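**Talk notes – Listilgate evening, October 30, 2025**
**Yiran Dong – "Three weeks with the Skesinora gripper kit"**

(Wait for the door to close. Water first. Thank Kpodo for the room and the coffee.)

Hello everybody, it is so nice to see the chairs filling up. I've been asked to talk about the Skesinora kit from Hoker, and I want to say up front that I paid for mine like anyone else would, so the grumbles later on are my own grumbles. If you came for the arm talk, that's after the break, and I believe there are cookies.

So, what do you get? The kit I bought is the hand-held pair, and it cost me $1,671 with shipping. The single is $1,133, and I'll come back to whether you need two, because I went back and forth on that for most of October. (Slide: the order page. Don't read it out.)

What I care about is ordinary household stuff. Blocks and cubes are lovely, but my mother has never once asked me to pass her a cube. I wanted curved handles, slippery plastic, packets, boxes, all the things that live in a kitchen drawer or come home in a shopping bag.
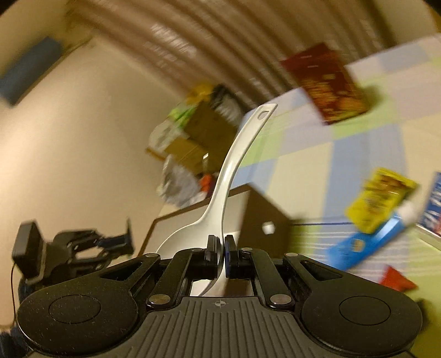 *Slide 3: ladle in the fingertips, packets on the table behind.*

(Leave this one up a good while. People like to look at the linkage.)

I picked the ladle because it's a bit of a nuisance. The handle curves, and the bowl is a good deal wider than the handle, so you have to decide where you're going to take hold of it. The pads on the fingertips are flat. I had my doubts about flat pads on a shape like that, and my first evening was mostly me chasing it across the table – my fault more than the kit's, as I was squeezing much too early. Go slower than you think you should. By the end of the week I was doing 200 pickups in a sitting and quite enjoying myself, with the radio on.

Now the grumbles. The housings show every speck of dust, which you'll notice on the slide if you're sitting near the front. They're also big, these two rounded ones on the sides, and you do feel them when you're reaching down into a carton. And the printed guide is thin. I wrote to Hoker with a long list and got a kind, patient answer, but I'd have liked it on paper.

(If short of time, skip to the price question.)

Single or pair? If you mostly lift one thing and put it down, buy the single and spend the rest on groceries to practice with. For opening bags or steadying a box, I'd want both hands, and I'm keeping my pair.

(Questions. Pass the demo unit around, left side of the room first. Get it back before the break!)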